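Der Tisch in Furkuren

Die Wohnung in Furkuren hatte sie im Februar übernommen, mit Tisch, zwei Stühlen und einem Schrank voller Geschirr. Die Miete betrug 585, und die Vermieterin wollte nichts davon wiederhaben. Den Schrank räumte sie erst aus, als ihr Bruder sich anmeldete. Er kam mit dem Bus aus Mudetden und wollte zum Abendessen bleiben.

Das meiste Geschirr war weiß und angeschlagen. Ganz hinten standen die farbigen Teller, die es früher bei Ludier gegeben hatte. Ihre Mutter hatte dieselben besessen. Sie wusch einen hellblauen und einen blassgrünen ab, trocknete sie und stellte sie auf den Tisch, dicht nebeneinander, wie die Mutter es getan hatte, wenn die Kinder allein aßen.

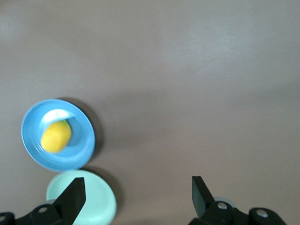 »Welcher war meiner?«, fragte der Bruder, als er den Mantel abgelegt hatte.

»Der blaue. Ich hatte immer den grünen.«

Er setzte sich und rückte den Stuhl heran. Von der Fahrt erzählte er wenig. Der Bus hatte in Nel lange gehalten, der Fahrer war ausgestiegen und hatte telefoniert. Über 300 Kilometer, sagte er, und nirgends ein Kaffee.

Sie stellte Wasser auf und schnitt Brot. Er fragte, ob sie die Arbeit behalten habe. Sie sagte, bis zum Sommer sicher, danach müsse man sehen. Dann fragte er, ob sie noch etwas von der Mutter habe. Sie hatte die Uhr, die nicht ging, und einen Umschlag mit Quittungen. Auf einer stand der Preis für das ganze Service, 223, in Mutters Handschrift, zweimal unterstrichen.

»Das war viel damals«, sagte er.

»Sie hat es abgezahlt.«

»Das wusste ich nicht.«

Sie holte den Umschlag aus der Schublade und legte ihn neben das Brot. Er zog die Quittung heraus, las sie, drehte sie um und las auch die Rückseite, auf der nur der Stempel von Ludier war.

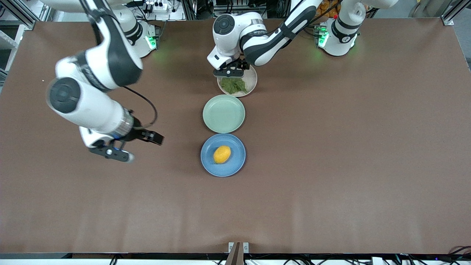 Sie aßen Suppe. Er tunkte das Brot ein und ließ die Kruste liegen, wie früher. Gegen neun wurde es im Haus still, nur im Treppenhaus ging noch einmal die Tür. Er sagte, in Mudetden sei das Zimmer neben seinem frei geworden, es habe Fenster nach hinten und koste nicht viel. Sie antwortete erst, als sie die Löffel eingesammelt hatte.

»Ich habe hier gerade erst ausgepackt.«

Er nickte und schob die Quittung in den Umschlag zurück. Später spülte sie, und er trocknete ab. Den blauen Teller hielt er länger in der Hand als die anderen.

»Nimm ihn mit«, sagte sie.

Er wickelte ihn in ein Handtuch und legte ihn zuunterst in die Tasche, unter den Pullover. Der Bus ging um sechs. Sie stellte den Wecker und machte ihm das Sofa zurecht.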